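About the Plesinley Robotics Club

Hello, and welcome! If you've found your way to this page you are probably a student wondering whether to come along, or a parent wondering what your student has got into (we get plenty of both), so let us tell you a bit about who we are and how we spend our time.

Plesinley Robotics Club meets after class in the old drafting room at Breltton, up the back stairs and past the music lockers. The club was started by Kamala Shetty, who teaches electronics here and who had a cupboard full of parts and a handful of students who wouldn't go home at the end of the day. Since then 87 students have come through, a few for one term and most for a good deal longer than they planned. You don't need to be good at math, you don't need to have built anything before, and you certainly don't need to own any tools. We have plenty of tools. Finding the right one is another matter.

For a long time we did what many school clubs do and drove little wheeled robots around a taped course. We still do that with beginners every October, and it's still great fun! But our older members wanted something closer to the jobs that people do with their hands, and that is how we ended up with our big project of the last two years, the repair bench. The idea is easy to say and very hard to do: get a robot arm to help take apart and put back together an ordinary desktop computer. Cables bend, latches stick, and every case seems to have been laid out by somebody with different ideas about where a drive should live.

So most afternoons there's a case open, the gripper reaching in by the drive cage, and a student close by, learning how a few inches of blue data cable can hold up a whole room of clever people.

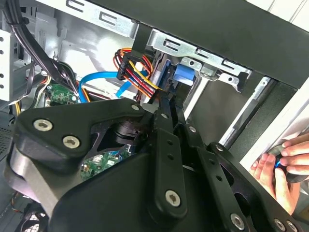

What a session looks like

We work in teams of four and swap jobs as we go, so everyone gets a turn at steering, a turn at watching the screen, and a turn at writing the log (less popular, but Kamala reads every page of it, so it had better be done). Noelia Herrero looks after the mechanical side and will happily talk to you about finger links and bolts until the building closes. Ilgın Erdem runs the programming table and is very patient with people who have never written a line of code.

Getting the fingertips in among the drive cables without snagging the power bundle takes a steady approach, and we spend whole evenings on that one move.
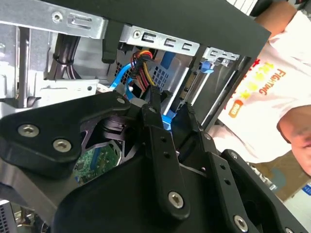

Written by Şükran Yurt, club secretary
February 2025

Come and see us! Visitors are always welcome, and you're free to sit and watch for as long as you like before you touch anything. New members start with the wheeled robots and move over to the repair bench when they feel ready. If you have an old desktop computer at home that's headed for the recycling center, please bring it in, because we can always use another case to practice on. Ask for Kamala at the Breltton front desk and they'll send you up.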